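Cleaning Up a Shared Break Room

Print this page | E-mail this page

Start with the soft things. Pull the cover or throw off the top of each floor cushion, take it outside and shake it. Vacuum the cushion on both sides.

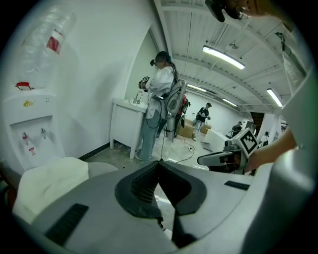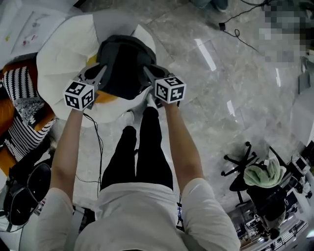 Next, unplug the water cooler. Wipe the front panel, then the recess under the spigots, with 2 tablespoons of white vinegar in warm water. Change the bottle before you plug it back in. Leave the sink for last and mop toward the door.

Allow 30 minutes.

Comments (3)

Eleri Cadwaladr: Do you wipe the spigots too?

Pierina Mancuso: Yes, with a clean cloth, then run a cup of water through each.

Győző Szabó: We vacuum ours on Fridays. Vinegar worked fine on the panel.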